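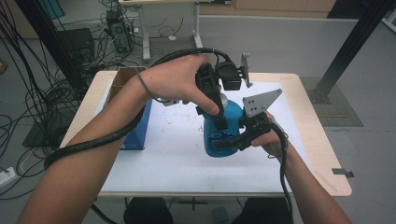
## Section 4: Setting up the table for bottles and small boxes

Before you start on this section, please have your table standing where you mean to keep it. Moving a Flurden table once the paper is down is a nuisance, and you'll most likely end up laying the sheet again. If the legs still rock, go back to Section 3 and sort out the levelling feet first – a plastic bottle with a narrow neck will show up a wobble very quickly.

### 4.1 Laying the paper

1. Wipe the tabletop with a soft cloth and let it dry fully. A drop of dish soap is fine, but please keep sprays and furniture polish well away from it.
2. Unroll one sheet of Peluvero white paper and leave it for 50 minutes under something flat and heavy, so it loses its curl.
3. Lay the sheet down and smooth it from the middle out to the edges with the side of your hand.
4. Stand your bottle in the centre and turn it so the label faces you.

**Note:** Peluvero sheets are sold in packs of 88. The older Hukaneck sheets (part 553) fit just as well if you have some left in the cupboard, though their colour is a touch creamier.

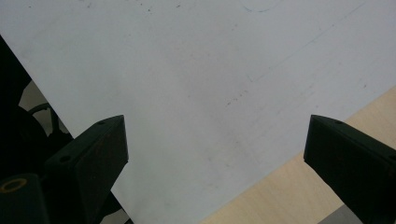

A sheet doesn't need to sit square to the table to do its job, so there's no call to fuss with a ruler if yours has gone down on a slant. What matters is that it lies flat, with no bubbles under the spot where the bottle will stand. Small dark specks and smudges like these, and even a faint pencil line, are nothing to worry about, and we'd be sorry to see you throw out good paper over them. Change the sheet when it tears, when it won't lie flat any more, or when the marks begin to bother you.

### 4.2 Arranging the boxes

1. Keep an open cardboard box toward a back corner, with its flaps folded outward so they don't spring up while you're reaching in.
2. Put smaller boxes in front of it, where you can get at them easily.
3. Leave the middle of the paper for whatever you're handling at the moment. Everyone's arms are a different length, so sit down and try a few reaches before you settle on a layout.

**Caution:** Keep cables off the paper and clear of your feet, and leave room for your knees under the table. If you use a floor pedal, check that you can find it without looking down.

**Caution:** Don't stand a full, uncapped bottle on the sheet. Water gets under the paper and can leave a mark on the wood.

### 4.3 Putting things away

Cap the bottles, return them to their box and brush the paper lightly toward you with a dry hand brush. The sheet can stay down overnight. Spare sheets like to be stored flat, and a MacDonald drawer is wide enough to take them without folding.

Layout notes by Zachary Cloutier, revised 2023-08-03. Continue to Section 5 for cleaning and care of the tabletop.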